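Montoya Facilities Desk
Ticket 8162: Pen holder, shared table, pink wall
Status: Open (reopened)
Opened by: Ariel Lumbao
Assigned to: Clyde Boateng
Priority: Low. Submitter has requested Extreme.

1/2/20, Ariel Lumbao
Summary: nothing in the mesh pen holder on the shared table writes.

Steps to reproduce: go to the table by the pink wall. Take any pen. Attempt a signature. Observe a faint groove in the paper where your name should be. Put the pen back, as everyone before you has done, and take another.

Expected result: ink. Observed result: embossing.

I had a delivery slip to sign for Clanville this morning and ended up signing it in eyebrow pencil. They accepted it, which says something about Clanville.

Clyde Boateng
Thanks Ariel. Have you tried scribbling in a circle first?

Ariel Lumbao
I have scribbled in circles on both sides of a Drandorard catalog. The catalog is now a spirograph.

Clyde Boateng
Went and looked. I emptied the holder onto the table and tested the lot. Results, for the log:

Pens that write: 2
Pens that write if held vertically and threatened: 4
Pens that don't write: 8
Pencils with a point: none worth mentioning

The brushes were not tested. I don't know who is painting at work, and the ticket doesn't cover it.

Dead pens went in the trash. Live ones went back in, points up. Topped up with a box of 16 from the supply closet. Closing.

Ariel Lumbao
Reopening. The holder is full again, fuller than you left it, and the first three I pulled out were dead. I recognize one of them by the chewing. Somebody is taking pens out of the trash and giving them a second career.

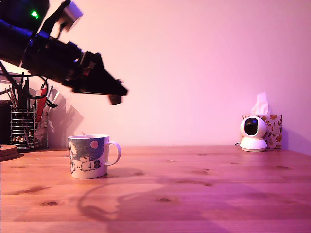
Milagros Mercado
Those were perfectly good pens. The blue one only needs warming up in your hand for a minute, and I'd had it since May. Also, can whoever tidied please leave the brushes where they are? I use them for dusting keyboards, and two of them had been put in bristles down.

Clyde Boateng
Milagros, apologies for the brushes. I have turned them the right way up. The blue pen had a full minute in my hand and then another one, and we are now close friends, but it doesn't write.

Proposed fix: a second holder, labeled RESTING, for pens people can't part with. The mesh one is for pens in working order. I've ordered the new one from Flomach, the plain kind with solid sides, so we don't have to look at them.

Ariel Lumbao
Accepted. Please also order a pencil sharpener. The last one was signed out to Florante Baluyot and he says he gave it to Araceli Olvera, who says she gave it back to Florante.

Clyde Boateng
Sharpener needs its own ticket. The form has to be filled out in pen.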